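4장. 그리퍼 비교 시험 준비 및 시행

4.1 적용 범위
본 장은 Horkberg 제어기에 Polach 2지 그리퍼 또는 Yammine 흡착 그리퍼를 장착하여 박판 취급 성능을 비교하는 절차를 규정한다. 박판이란 스티커, 라벨, 전사 테이프 등 손끝으로 집어 떼어 내는 얇은 재료를 말한다. 로봇 팔의 설치와 전원 연결은 2장, 카메라 보정은 3장을 따른다.

4.2 시험 전 확인 사항
1) 제어기의 펌웨어 번호가 1418 이상인지 확인한다. 이전 버전에서는 그리퍼 교체 후 영점이 저장되지 않는다.
2) 비상 정지 버튼을 눌러 팔의 구동 전원이 차단되는지 확인한 후 버튼을 원위치로 돌린다.
3) 그리퍼의 손끝 패드 또는 흡착 패드에 접착제 잔여물이 있는지 점검한다. 잔여물은 보풀이 없는 천으로 닦아 낸다.
4) 머리 위치 카메라의 영상에서 작업면 전체가 보이는지 확인한다. 작업면 앞쪽 가장자리가 영상 밖으로 벗어나면 카메라 각도를 다시 조정한다.

주의: 그리퍼를 교체할 때에는 반드시 구동 전원을 차단한다. 공압 호스가 연결된 흡착 그리퍼는 잔압을 배출한 다음 분리한다.

4.3 그리퍼 장착
1) 손목 플랜지의 기준 홈과 그리퍼의 돌기를 맞춘다.
2) 고정 나사 4개를 대각선 순서로 조인다. 한 번에 완전히 조이지 않고 두 차례에 나누어 조인다.
3) 통신 케이블을 연결하고 잠금 고리를 끝까지 돌린다.
4) 제어기 화면의 [공구] 메뉴에서 장착한 그리퍼의 종류를 선택한다.
5) [영점 저장]을 누르고 표시등이 녹색으로 바뀔 때까지 기다린다.

참고: Polach 그리퍼는 영점 저장 중 손끝이 한 번 닫혔다가 열린다. 이때 손끝 사이에 물체를 두지 않는다.

4.4 비교 시험 절차
1) 시험용 스티커 시트를 작업면에 놓는다. 두 그리퍼의 시험에는 같은 종류의 새 시트를 각각 사용한다.
2) 제어기에서 시험 프로그램 7번을 불러온다.
3) 접근 속도를 초당 135 mm로 설정한다. 시험 도중에는 이 값을 변경하지 않는다.
4) 시험을 시작하고, 그리퍼가 스티커의 가장자리를 집거나 흡착하는 순간의 영상을 저장한다.
5) 스티커가 대지에서 떨어졌는지, 찢어지거나 접혔는지를 시험 기록지에 구분하여 기재한다.
6) 전사 테이프를 사용하는 시험에서는 테이프가 말리거나 접힌 위치를 함께 기록한다.
7) 그리퍼를 교체하고 4.3항부터 동일하게 반복한다.

주의: 팔이 움직이는 동안 작업면 위로 손을 넣지 않는다. 시트의 위치를 바로잡아야 할 경우 일시 정지가 아닌 비상 정지를 사용한다.

참고: 광택이 있는 작업면에서는 조명 반사로 인해 시트 가장자리의 검출이 불안정해질 수 있다. 이 경우 조명의 방향을 바꾸거나 카메라 노출을 한 단계 낮춘 후 다시 시험한다. 노출을 변경하였다면 앞서 시험한 그리퍼도 동일한 조건에서 재시험하여야 한다.

4.5 결과 판정
집기 성공 여부만으로 그리퍼의 우열을 판정하지 않는다. 다음 항목을 함께 검토한다.
- 접촉 시점부터 분리 시점까지의 소요 시간
- 인접한 스티커의 들뜸 여부
- 시트가 작업면에서 밀린 거리
- 분리 후 그리퍼에 스티커가 달라붙어 놓이지 않은 횟수

마지막 항목의 값이 높은 경우에는 패드를 Brekby 비점착 패드로 교체한 뒤 재시험한다. 패드를 교체하면 영점을 다시 저장하여야 하며, 교체 전의 기록과 교체 후의 기록을 한 표에 합산하지 않는다.

4.6 수작업 기준 동작
그리퍼의 접근 각도와 집기 위치를 정할 때에는 사람의 양손 동작을 기준 자료로 삼는다. 스티커를 집는 손과 시트 또는 테이프를 다루는 손의 위치를 각각 확인하고, 단일 팔로 시험하는 경우에는 시트를 누르는 손의 역할을 고정구로 대체한다. 고정구는 집기 대상 스티커를 가리지 않는 위치에 둔다.

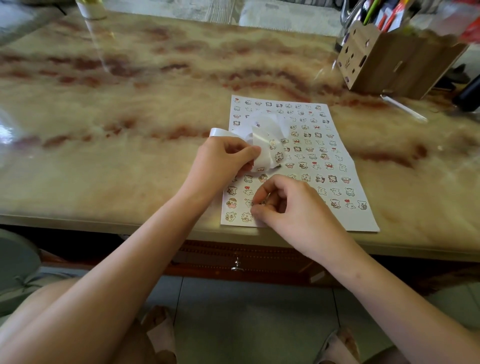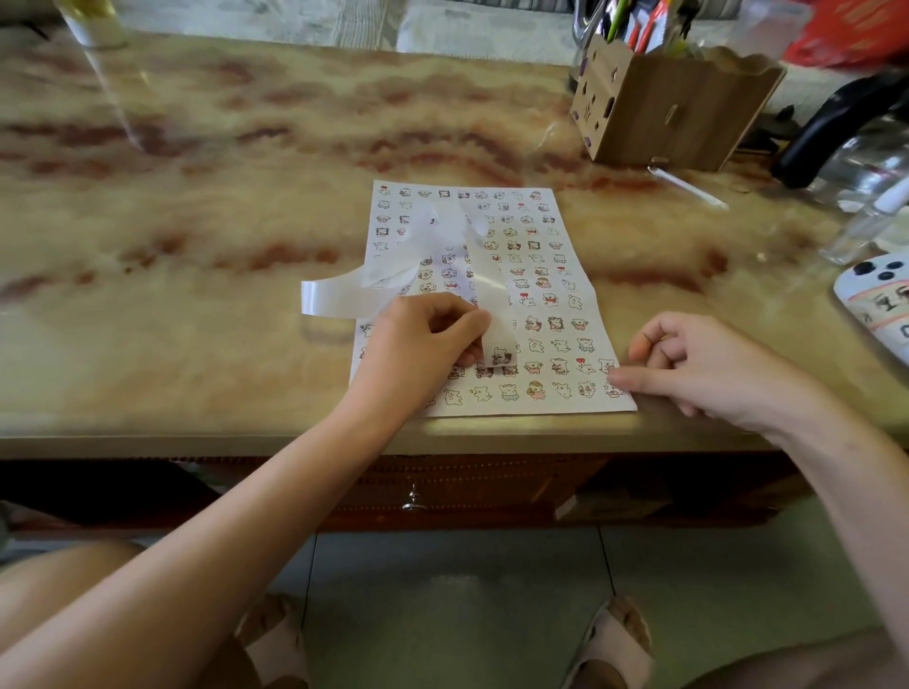
그림 4-1, 4-2. 스티커 시트를 다루는 양손 동작(머리 위치 카메라). 4-1: 오른손 손끝으로 작은 스티커를 집는 동작. 4-2: 왼손을 시트 중앙 아래쪽에 둔 동작.

본 장 개정일: 2021년 7월 5일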